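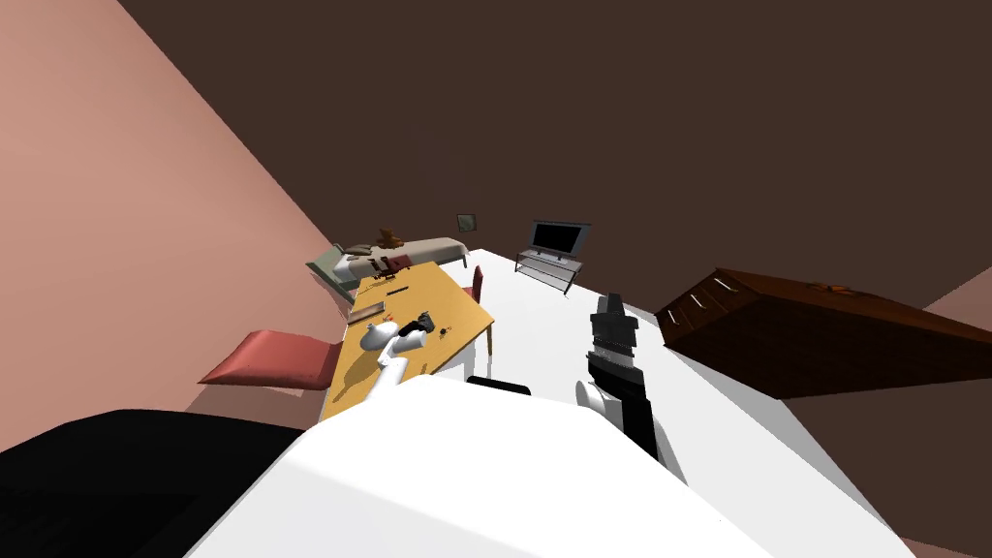
White arm over the table, simulated bedroom

Search this blog Type and hit enter

My Old Evasley Hobo Went to the Bag Doctor
January 11, 2026, by Roxana Quintero
Last updated: 2 hours ago

So I finally did it, I sent the Evasley in! If you've been reading for a while you know the bag I mean: the slouchy tan hobo I bought in 2000 with my first real paycheck, carried until the strap went crunchy, and then stuffed in a pillowcase at the top of the closet for years. I kept telling myself I'd replace it, and I kept trying on newer bags and putting them back on the shelf. The new ones are so stiff! I want a bag that collapses into a puddle when I set it down.

Lorraine Stubbs (hi Lorraine, thanks for all the comments on the clutch post) was the one who told me about Malabanan, a tiny repair place in Stetden that does mostly shoes but will take handbags if you ask nicely. I called, I asked nicely, and a very patient man named Ghislain MacPherson had me lay the whole bag out on his counter and turn the lining inside out. Crumbs everywhere. A lipstick cap from a lipstick I don't remember owning. He gave me two choices, a new strap in the closest leather he could find or a re-edge of the old one with fresh paint and new stitching. I went with the re-edge and I'd do it again tomorrow.
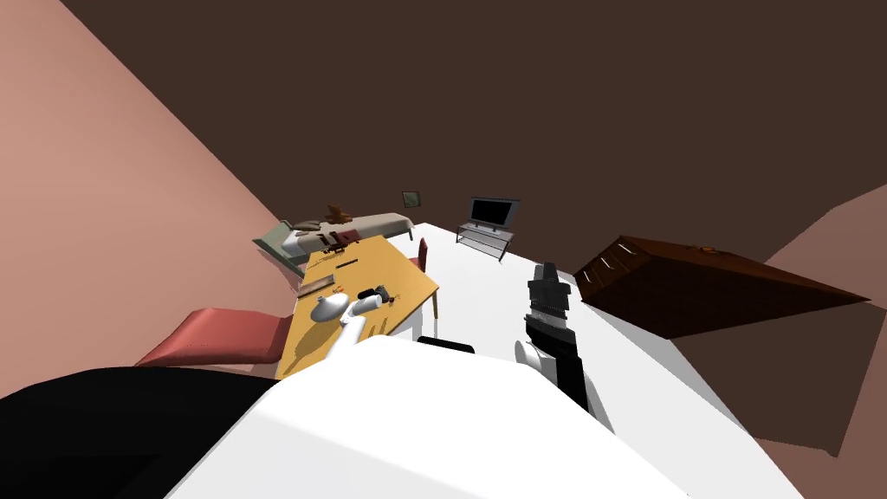 The bag I carried in the meantime was a little Civen crossbody, and I have complicated feelings about it. It's cute, it's light, and it holds my phone, keys and a card case as long as I don't also want gum. The color is a warm off-white that picked up blue from my jeans within a week (a damp cloth got most of it). And it's an odd shape for a purse, a fat rounded oval with no corners anywhere, a lot like the white thing lying on the table next to the gripper up there. Pretty to look at, terrible to set down, forever rolling onto its zipper. My friend Rakiya Adebisi loves hers and swears you get used to it. I'm keeping it for dinners and that's where we've left things.

What came back from the shop, though, wow. The edges are smooth and dark all the way around, and the strap sits flat on my shoulder again. Ghislain conditioned the body too and it went a shade deeper, more caramel than tan, which threw me for a minute and now I love it. The scratch by the magnet is still there. I asked him to leave it. The lining has two neat patches in the bottom corners in a brown cotton that doesn't match, and I like those best of all, don't ask me why.
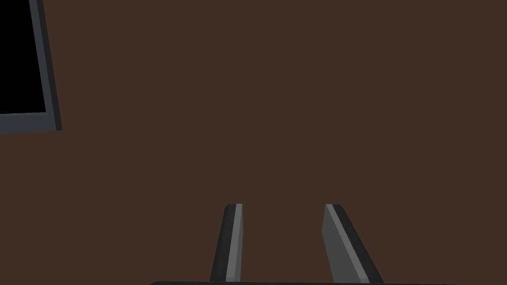
What I'm doing differently this time

No more pillowcase on the high shelf, folded in half with a scarf jammed on top. The bag gets stuffed with old T-shirts and sits upright, strap tucked inside. I'm conditioning it in April and then again before the holidays, with a thin coat and a soft cloth, tested under the flap first. And no more pens loose in the bottom! The old lining had an ink blot the size of a cookie.

Hemi Pearce asked in the comments last time whether a repair is worth it on a bag that wasn't fancy to begin with. Mine wasn't fancy at all, and I paid more for the strap work than I'd get if I sold the thing. I still wore it to the grocery store the same afternoon with a stupid grin on my face. If yours is sitting in a closet somewhere, pull it out and send me a picture, I want to see the cracked ones too.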